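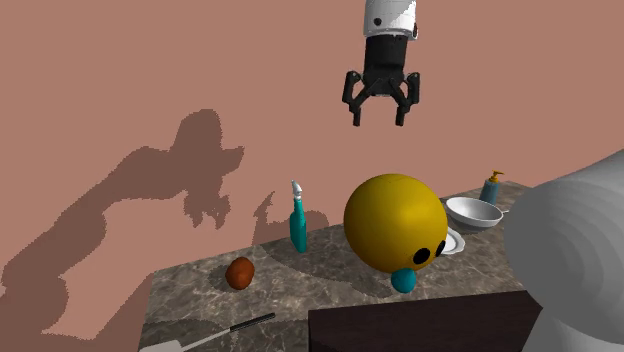 Heloísa Brito
Check the county damage list before you file anything. I had the same problem after the February tornado in Cokbridge. The state had our street down as "affected" when the house was off its foundation, and the aid office would not move until the category was changed.

Storm damage category wrong, how do I get it corrected?
Posted by nseir_road, October 16, 2019

The tornado went through the Wala side of town and took most of our roof. The survey team recorded the house as "minor." Two neighbors with less damage are listed as "major." The letter gives me 9 days to respond and does not say what to send. The contractor's estimate covers the roof deck and 8 trusses. Is that enough, or do I need an engineer?

Greltska
An estimate alone is weak - it shows cost, and the category is based on structure. Send a written request for a second inspection with the case number on every page. Attach dated photos of each room, the estimate, and the utility shutoff notice if you have one. In our county 179 homes were re-inspected after the last storm, so the request is routine. An engineer's letter helps if load-bearing parts are damaged. Trusses count. Mine cost $700 and the insurer paid it back later. If you can't get one in time, file now and write "engineer's report to follow."

Keep the tarp receipts too. They go under temporary repairs, which is a separate form.

dpw_retired
Just call them. Worked for my brother.

Greltska
Call if you like, but the deadline is for a written request. A phone call did not stop the clock in our county.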